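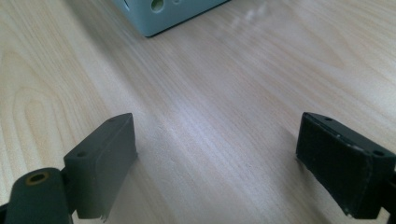
*Attachment 1: tabletop, with the blue-grey box at the far end.*

**Ticket:** hazy patch on table finish
**Site:** Hetness, upstairs room
**Opened:** 03/09/2022
**Status:** open, again

**Reported problem**

Pale whitish patch towards the back of the table, a bit right of centre, not far from the box. Comes and goes depending on where you stand. The table was refinished in August with Jondine satin oil, 2 coats, and I was rather pleased with it until people started putting cups down.

**Tried so far**

1. Dry cloth. Patch unmoved, cloth slightly warmer.
2. Damp cloth, then dry cloth. Same patch, now with streaks for company. Streaks gone after 5 minutes.
3. Left it alone for 36 hours, as per the tin. This was the easiest step and I would happily repeat it.
4. Blind down. Patch much fainter. Blind up, patch back.

**Notes**

Step 4 makes me think it's glare off the sheen and the finish is fine. The attachment doesn't settle it: there are broad soft highlights across the middle of the table as well, and the patch could pass for more of the same. The grain shows nicely, particularly the loops down the left, so at least I have a flattering record of the complaint.

Kerr (who supplied the oil) suggest a light rub with a grey pad and a third coat. Kerr also sell the pads, at 8 quid a packet.

The Esard desk next door had the same oil from the same tin and shows no patch. It also gets no sun.

**Next**

- Check again after dark with the ceiling light off and a torch held low.
- Shift the box along and look underneath for a colour difference.
- No third coat until both are done.

Please stop closing this as "cleaned".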